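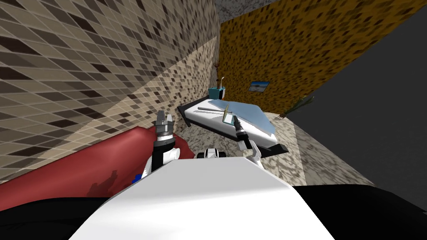
Figura 1. Cuarto con cama, visto desde el cuerpo del robot. Los dos brazos se dirigen hacia la cama.

Taller de manipulación en simulación
Apuntes de la sesión 4: marcos de referencia, cámaras inclinadas y registro de episodios

Docente: Otakar Krajčí
Ayudantes de laboratorio: Sumathi Kartha y Kieran Lenihan

Estos apuntes siguen el orden de la clase, con algunas partes ampliadas que en el pizarrón quedaron muy cortas. Se supone que ustedes ya instalaron el simulador Listberg y que terminaron el ejercicio de la sesión 3 (mover un solo brazo entre dos posturas sin colisión). Quien todavía no lo terminó puede leer hasta el apartado 3 y dejar el resto para después.

1. Punto de partida

En las sesiones anteriores trabajamos con una cámara fija, colocada en la pared y bien nivelada. Con ella el piso estaba abajo, el techo arriba, y muchos de ustedes escribieron código que dependía de eso sin decirlo. Por ejemplo, en varias entregas la altura de un objeto se calculaba directamente con la fila del píxel. Con la cámara de la pared el resultado era aceptable. Con una cámara que va montada en el robot, ya no.

En la figura 1 las paredes y el piso corren en diagonal. El cuarto, claro está, sigue derecho en el archivo de la escena, y lo que tiene rotación es el punto de vista. Para una persona esto es fácil de corregir: vemos la cama, la planta, el cuadro en la pared naranja, y en un segundo entendemos dónde es arriba. El programa no tiene esa costumbre y hay que darle la orientación como dato.

Pregunta que hizo Meenakshi Nambiar en clase: ¿no sería más simple girar la imagen antes de usarla? Se puede girar la imagen cuando la inclinación es solamente alrededor del eje óptico. Cuando además hay cabeceo, o cuando la cámara se mueve junto con el brazo, girar los píxeles corrige una parte del problema y esconde la otra. En este curso no vamos a girar imágenes. Vamos a transformar puntos.

2. Los marcos que usamos

Usamos cuatro marcos, con los nombres siguientes. Por favor respeten las minúsculas, el simulador distingue.

mundo: fijo en una esquina del piso, eje z hacia arriba, contrario a la gravedad.
base: en el centro del cuerpo del robot, eje x hacia adelante.
cam: en la cámara, eje z hacia la escena, eje x a la derecha, eje y hacia abajo.
pinza_izq y pinza_der: entre los dedos de cada pinza. Los cuento como un solo tipo de marco, porque tienen la misma convención.

Un punto medido en la cámara se lleva a la base con

p_base = R_base_cam · p_cam + t_base_cam

y de la base al mundo con una expresión de la misma forma. El orden de los subíndices se lee de derecha a izquierda: R_base_cam toma algo en cam y lo entrega en base. Si dos subíndices vecinos no coinciden, hay un error y no vale la pena ejecutar el programa.

Ejemplo numérico. Tomemos una cámara con rotación de 27 grados alrededor de su eje óptico y nada más. Un punto tiene coordenadas (0,20; 0,10) en el plano, en metros. Con cos 27° = 0,891 y sen 27° = 0,454:

x' = 0,20 · 0,891 − 0,10 · 0,454 = 0,133
y' = 0,20 · 0,454 + 0,10 · 0,891 = 0,180

La distancia al origen no cambia, es 0,224 en los dos casos. Hagan siempre esta comprobación. Si la distancia cambia, la matriz no es una rotación, y lo más probable es que alguien escribió dos veces el mismo signo en los senos.

3. Qué parte de la imagen es el robot

El panel blanco en la parte baja de la figura 1 pertenece al robot, y también las dos secciones negras a los lados. Esto ocupa mucho de la imagen. Si ustedes calculan una nube de puntos y no quitan esa zona, el planificador cree que hay un obstáculo pegado a la base y se niega a mover el brazo. El mensaje que da Listberg en este caso es «estado inicial en colisión», que no ayuda mucho.

Hay dos maneras de quitarla:

a) Máscara fija. Se dibuja una vez y se aplica siempre. Es suficiente para el cuerpo, que no se mueve respecto a la cámara. No sirve para los brazos.

b) Máscara por modelo. Se proyecta la geometría del robot con los ángulos actuales de las articulaciones y se borran los píxeles que caen dentro. Es más lenta, pero es la única que recomiendo para los brazos y las pinzas.

Dejen un margen pequeño alrededor de la silueta. En la sesión pasada el grupo Pinmont trabajó sin margen y le quedaba una línea delgada de puntos en el borde del antebrazo, suficiente para detener todo.

4. La vista cercana

Con una vista cercana a la pinza hay menos cuerpo del robot y más detalle, pero se pierde el contexto. Los dedos entran por abajo y el fondo puede ser cualquier cosa, según la postura del brazo.

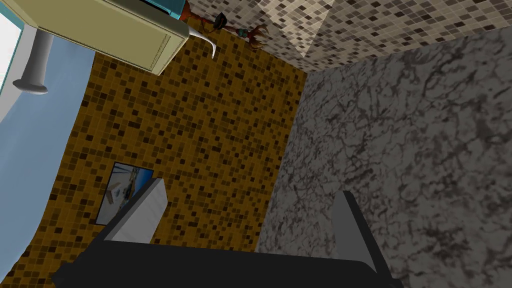
Figura 2. Pinza en primer plano, con los dos dedos separados, delante de paredes de mosaico y de una superficie de mármol gris.

Comparen las dos figuras antes de seguir leyendo. En la segunda no aparece la cama, y casi todo lo que rodea a los dedos es textura: cuadros pequeños marrones, vetas oscuras sobre gris, más cuadros en tono beige. Un detector de esquinas encuentra muchísimos puntos en una pared de este tipo. El problema es que se parecen entre sí. Un cuadrito ocre se empareja con otro cuadrito ocre que está a varias filas de distancia, y el movimiento estimado sale con un salto.

Recomendaciones para la vista cercana:

Usar el cuadro de la pared, cuando se ve, como referencia más estable que el mosaico. Atención con la oclusión: en la figura 2 el dedo izquierdo tapa una parte del cuadro, por lo cual no pueden usar sus cuatro esquinas.

No inicializar el seguimiento con la imagen sola. La cinemática del brazo ya da una estimación de dónde está la cámara, y la imagen debe servir para corregirla poco a poco.

Rechazar emparejamientos que necesitan un movimiento mayor que el permitido por la velocidad máxima de las articulaciones. Mei-kuen Chou escribió una función para esto, limite_articular, que está en la carpeta común. Pueden usarla si la citan en el informe.

Una nota sobre los materiales. Las paredes, el piso y los muebles de nuestras escenas reciben texturas de un sorteo. Por esto encontrarán combinaciones que en una casa serían raras, como el mosaico marrón junto al mármol. No escriban ninguna regla del tipo «si es mosaico, es el baño».

5. Tarea con los dos brazos

El ejercicio central usa el cuarto de la figura 1. Sobre la sábana celeste hay una varilla gris y, a su derecha, un objeto amarillo pequeño con una parte plana, en forma de hoja. Se pide lo siguiente:

Paso 1. Localizar los dos objetos en el marco base.
Paso 2. Llevar la pinza derecha a una postura previa al agarre del objeto amarillo, con los dedos paralelos a su cara plana.
Paso 3. Mantener el brazo izquierdo quieto durante todo el paso 2 y comprobar que ningún eslabón del brazo derecho entra en su zona de seguridad.
Paso 4. Cerrar la pinza, subir en el eje z del mundo (no en el de la cámara) y esperar dos segundos.
Paso 5. Volver a medir la posición de la varilla. Si se desplazó, el episodio se marca como «contacto no deseado», aunque el agarre haya sido correcto.

El paso 4 es donde se equivoca más gente. Si se sube en la dirección vertical de la imagen, el brazo sale de lado, hacia una pared, porque la vertical de la imagen no es la vertical del cuarto.

La varilla es delgada y la sábana tiene poca altura debajo de ella. La profundidad da muy poca diferencia entre las dos. Segmenten la varilla por color primero y usen la profundidad solamente para ajustar la recta.

6. Registro de episodios

Cada grupo entrega sus episodios en el formato Dunbar, una carpeta por episodio. Los campos obligatorios son: semilla de la escena, ángulos de todas las articulaciones, apertura de las dos pinzas, pose de cada cámara en cada instante, resultado y comentario corto.

El curso anterior entregó 245 episodios en total. Después de la revisión quedaron 161. La mayor parte de los descartados no tenía un fallo del robot, sino que le faltaba la pose de la cámara, o tenía una sola pose copiada en todos los instantes. Sin este dato la imagen se puede mirar, pero con ella no se puede medir.

Guarden también los intentos que fallan. Un episodio fallido con datos completos recibe la misma nota que uno exitoso con datos completos.

7. Entrega

Se trabaja en grupos de dos o tres personas. Cada grupo elige 14 semillas de la lista que está en el servidor Brokow y ejecuta la tarea una vez por semilla. El informe tiene máximo cuatro páginas e incluye:

la cadena de transformaciones completa, escrita con subíndices;
la comprobación de distancia del apartado 2, con un punto propio;
una tabla con el resultado de cada semilla;
un párrafo sobre el peor episodio y lo que ustedes piensan que pasó.

Plazo: último día de clases de noviembre, antes de las 18:00. Las dudas sobre las máscaras, a Kieran Lenihan. Las dudas sobre el formato Dunbar, a Sumathi Kartha, que además tiene un programa de verificación. Ejecútenlo antes de subir la carpeta.

Para la sesión 5, leer el capítulo de calibración mano-ojo y traer resuelto el ejercicio 3, con la matriz escrita a mano.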